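The woman who sells the Grustix folding board doesn't like the word "system." I had used it in my first question, and she corrected me before I finished.

"It's a way to fold pants," she said. "If somebody charges you for a system, hold on to your wallet."

That was a promising start, coming from a person who charges for a two-hour class in folding pants. She runs the class under the name Sikder, out of a rented room above a dry cleaner, and I went mostly to find out who pays for it. I have folded my own clothes since I was a teenager. They go in the drawer, and the drawer closes on most days.

She started with jeans. Everybody starts with T-shirts, she told me, and she thinks that's a mistake, as a T-shirt will forgive almost anything and denim won't. She wants them laid out on a flat surface, smoothed from the waist down, with the seams brought together before any folding happens.

"People fold the air in," she said. "Then they tell me their drawers are too small."

I asked if she had ever measured this. She had not.

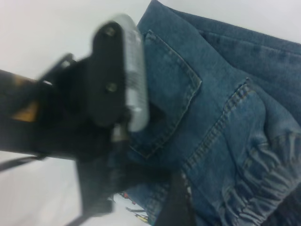 *Blue denim jeans laid out on a flat surface, with lighter wear along the seams and folds.*

Her method is to fold lengthwise, tuck the point of the seat in, and then bring the hem up toward the waist in 3 moves. The result is supposed to stand on its own. Mine leaned. She said it would lean less with practice, and I wrote that down next to the other claims I couldn't check that afternoon.

What does standing up get you?

"You can see what you own," she said. "A stack hides everything but the top pair, so you wear the top pair."

I said I wear the top pair because I like the top pair. She let that go by, politely, and asked how many pairs I had. I told her 14, which I believe is true, and which did not help my case.

We got to the subject of money sooner than she would have liked. The class costs $45. For that you get the lesson, a printed sheet, and a discount on supplies from a company called Vondow, which pays her a small commission. She brought up the commission before I did, and I give her credit for that. I give her less credit for the sheet, which is mostly drawings of arrows.

"You could learn it from the sheet alone," she admitted. "Most people don't. They put it on the fridge and they feel organized."

She is franker about her trade than the trade usually is. She used to teach for a larger outfit, Savus, and left over what she calls the container problem. Clients there were told to buy matching bins first and sort their clothes second. She thinks that is backward. She also thinks most homes already have too many bins.

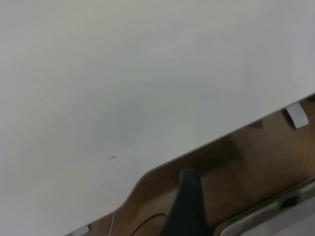 I wanted to know why, in that case, she sells a folding board at all. It was the only time she took a while to answer.

"Some people's hands are stiff," she said. "Some people want every pair the same width, and it bothers them when it isn't. I'm not going to talk them out of it. But I don't bring it up unless they ask."

She wouldn't say how many she sells. She did say that the customers who buy one tend to be the neat ones already, and that she has never known a board to change a messy person – "including the one I'm married to."

So does any of it last? She believes the jeans do, for most people, and the rest slips within a month. Sweaters go first. She has no follow-up survey, only the clients who write to her, and she agreed that the ones who gave up probably don't write.

I tried the fold again at home. One pair stood up, and two fell over against it. I've left them that way.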